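From: Kourosh Abbasi
To: Cistirthorpe Allotments and Growers list
Subject: Re: [growers] Seed potatoes and the Brorov order

Lena Wilczyńska wrote:

> Hello all,
>
> Two questions before I send my money in. First, is the Brorov order
> still going ahead this year, or has it moved to Schouten? I had one
> note saying each. Second, when are people chitting? I put mine on the
> bedroom windowsill in the middle of January last year and by planting
> time they had shoots as long as my finger, most of which snapped off
> in the bag on the way down to the plot.
>
> I would also like to know if anyone has grown a second early that
> stands up to slugs. I lost nearly half of mine on the bottom plots.
>
> Lena

Lena,

The order is with Schouten. Brorov stopped doing the small nets last autumn and will now only sell by the 25 kilo sack, which is no use to most of us. The note you had about Brorov was the old one, which went out again by mistake with the rent letters. Anyone who has already filled in a Brorov form can leave it as it is. I will move the names across and choose the nearest variety, unless you write and tell me otherwise.

We have 388 kilos asked for so far, almost all of it earlies. Schouten deliver free to Plaltville but charge for coming up the lane to us, so I will collect from the Plaltville yard as I did with the onion sets. I need one other person with a van or a large estate car. It will be a morning towards the end of February and they want us there by 8. Sacks get split in the hut afterwards and you can pick up from then on. Please bring your own bags, paper if you have them. Last year several lots were left in tied carrier bags for a fortnight and sweated.

On chitting, the middle of January is too early for us. The soil here is heavy and faces the wrong way, and I have never had earlies in before the last week of March without regretting it. Five weeks is plenty. A bedroom will be too warm and not light enough. Mine go in egg trays in the porch, rose end up, and if there is a hard frost I put newspaper over them at night. You want short, dark, stubby shoots. If they are long and white they need more light and less heat. For maincrop I don't bother at all, they go in straight from the sack and I have not seen a difference.

As for slugs, the bottom plots are always the worst, being nearest the ditch. I don't know of a second early they leave alone. What has worked for me is lifting on time. The damage is mostly done in August, to potatoes that were ready in July. I lift the whole row once the first two plants show holes, dry them on the path for a couple of hours and store them in paper sacks. I also stopped putting fresh manure on the potato ground and put it where the beans are going, and that helped more than the pellets ever did.

Some other things while I am writing.

The water will be off at the standpipes until the end of March. The tank by the gate is full if you need a can or two for the greenhouse.

The repair to the lane has been quoted at £2,812, which is more than we have set aside. The parish may pay part of it. I will put it on the list when I hear, and until then please keep to the left past the second gate, where the edge has gone.

Somebody has left a good pair of loppers in the hut, hanging behind the door. They are not mine.

If anyone is still after shallots, Schouten have them in one kilo nets at the same price as last year. I can add them to the order up to the time I send it off, which will be at the end of next week. After that you would have to ring them yourself.

Potatoes from last year's lifting are still sound here, apart from the ones the fork went through. We have been eating them twice a week and there is a sack and a half to go.

Kourosh
plot 31

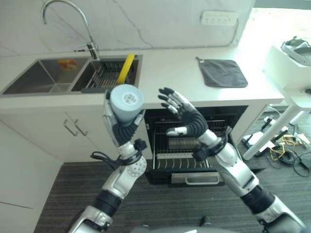

One more on the shallots: they are the long red sort, not the round yellow ones we had before. They keep until about May in my shed but they are slower to peel, so if you want them for pickling say so and I will ask what else they have.

Cistirthorpe Allotments and Growers list | Contact the list owner | © Cistirthorpe Growers | Back to top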